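Robotics Club - Minutes of the Regular Meeting
September 13, 2025

Present: Bethel Belay (chair), Venkatesh Gounder, Rory Leckie, Reda Abou Zeid (minutes)
Absent: Ravindran Varma (sent notes by email)

1. Minutes of the last meeting

Accepted with one change. The last minutes gave the price of the spare motor without shipping. Reda has added it.

2. Table-setting project

Venkatesh reported. The goal for the October showcase is still the same: the two arms set a place with a plate, two mugs and a pitcher, starting from wherever a visitor leaves them. We have 400 recorded runs and had planned on 3,000 by the showcase. Venkatesh does not think we will get there and would like to stop at whatever we have one week before, so there is time to train and test.

Runs are uneven between people. Rory's are short and direct. Bethel's take longer but she corrects the grip before lifting, and Venkatesh wants more like that. He asked everyone to stop going back for a second try after a bad grasp without marking it in the log. Marked retries are fine and will be kept.

Mugs: the handles are the main problem. The policy does well when a handle points toward the arm that is going to use it and poorly when it points away. Agreed that operators will turn the mugs between runs and not put them back the same way each time. Rory asked if this applies to the plate. It does not, but the plate should move around the cloth.

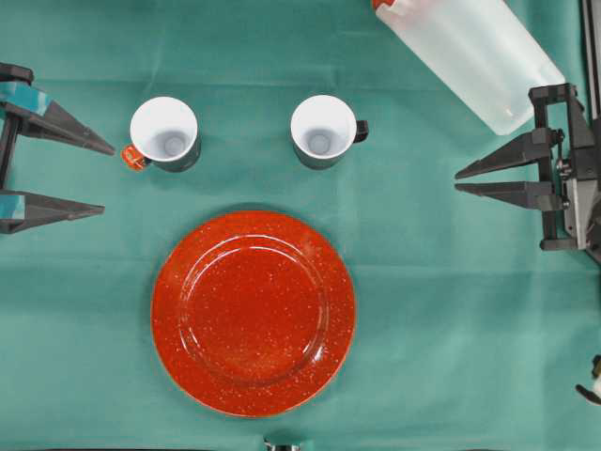
Two mugs, the speckled plate and the pitcher on the teal cloth, between the grippers.

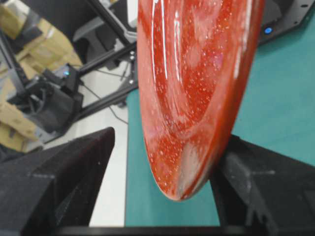
Plate: Rory would like every plate run to end with the plate flat on the cloth before the operator lets go of the controls. Some of the early runs stop too soon and Venkatesh has been cutting them by hand. Bethel asked how many are affected. Venkatesh will check and send the list around.

Pitcher: Ravindran's email says the pitcher should be dropped from the showcase task. His reasons are that it is harder to see against the cloth than the other items and that a two-arm handoff is too much to add this late. Reda disagreed and said the pitcher is what visitors will want to see. After some discussion it was agreed to keep recording it and decide at the next meeting. If it is dropped, the runs can still be used for the spring project.

Reset time: now the slowest part of a session. Bethel suggested working in pairs, one person driving and one resetting. Agreed. Anyone who comes alone should do cleanup of old logs and leave the arms off.

3. Software

The club has been using Rollatard to label runs. It froze twice this week on long recordings and Rory lost 20 labels. He has written a short script that saves after each one - it is in the shared folder, with a note on how to start it. Reda will try it on the older laptop.

Venkatesh wants to move training to the Arness machine in the computer lab. We would have it evenings only. Bethel will ask for access.

4. Budget

100 dollars left for the semester after the last parts order. Requests so far:

Replacement finger set for one gripper (Venkatesh)
Second cloth in a different color (Ravindran)
Longer power cord (Rory)

The finger set was approved, to be ordered from Grokau. The cloth was approved if it can be found at a thrift store. The power cord was not approved. Rory will ask the theater department to lend us one.

5. Rodrigues Cup

Registration is open. Teams may have up to four members and we have five people. Ravindran wrote that he does not need to be on the team list but would like to come along. Bethel said she would rather enter two small teams than leave anyone out. Left open until Ravindran is here to talk about it.

6. Other business

Reda needs the door key back from whoever had it last.

Rory asked that nobody change the table height without writing it in the log.

Action items

Venkatesh - list of plate runs that stop early
Bethel - access to the Arness machine
Reda - test the labeling script, order the finger set
Rory - power cord, update the retry instructions in the log
Ravindran - look for a cloth

Next meeting: same room and time, first week of October. Pitcher decision and Rodrigues Cup teams go first on the agenda.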